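Search this blog
Search
Menu

The second record, and a very long drive

I've been meaning to write about the Sketwood show since November, and every time I sit down the kettle boils or the dog wants out, so forgive me if some of the details have gone a bit soft.

We drove 311 kilometres to see them, which my sister thinks is mad for a band that has only ever put out 2 albums. But I've loved Kamala Suvarna's voice since I first heard it on community radio, and I wasn't going to miss her singing the whole of Truvgate from front to back (even the slow one with the accordion, which I used to skip and now can't get enough of). The hall holds 200 and it felt like every one of them had brought a coat the size of a doona.
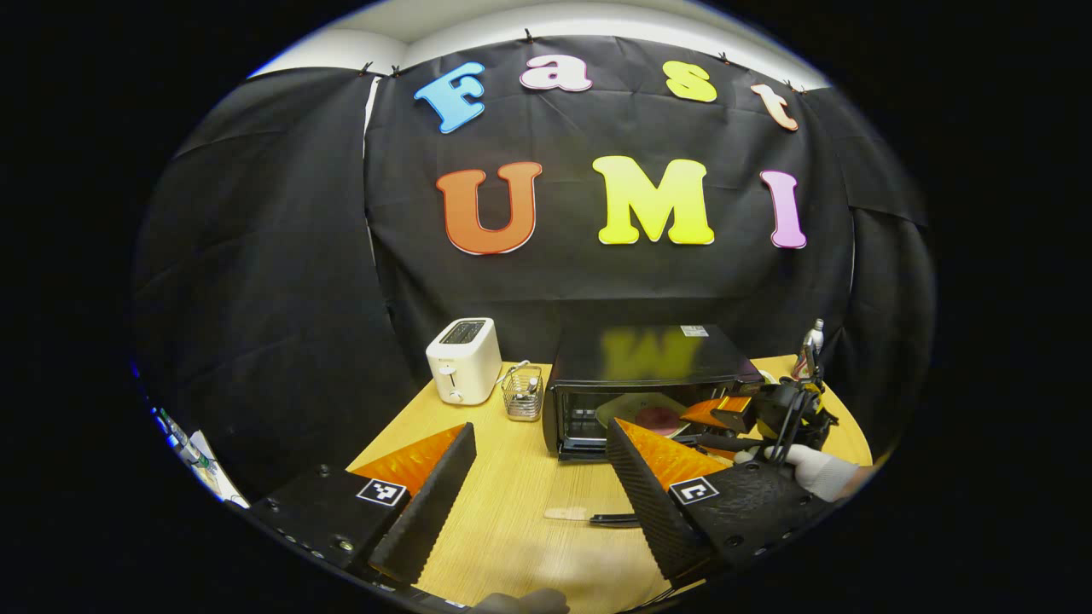

Toaster and toaster oven on the wooden table.

Imre Csizmadia has taken over on drums, and I'll admit I was nervous. The old drummer had such a loose, rolling way with the choruses, and Imre plays them much straighter. By the third song I'd come round completely - he leaves so much room for the bass, and you can hear little runs from Ilaria Cirillo that are buried on the record. My favourite moment was when the power dropped out halfway through Flevura and they just kept going, Kamala singing from the lip of the stage with the whole room humming along underneath her.

I bought the vinyl on the way out, naturally, and had a lovely chat at the merch table about the colour of the sleeve. We got home at half past two with cold chips in our laps.

Recent posts
Brunello Guerra's solo record, finally
Tidying the cassette drawer
Why I still love a support act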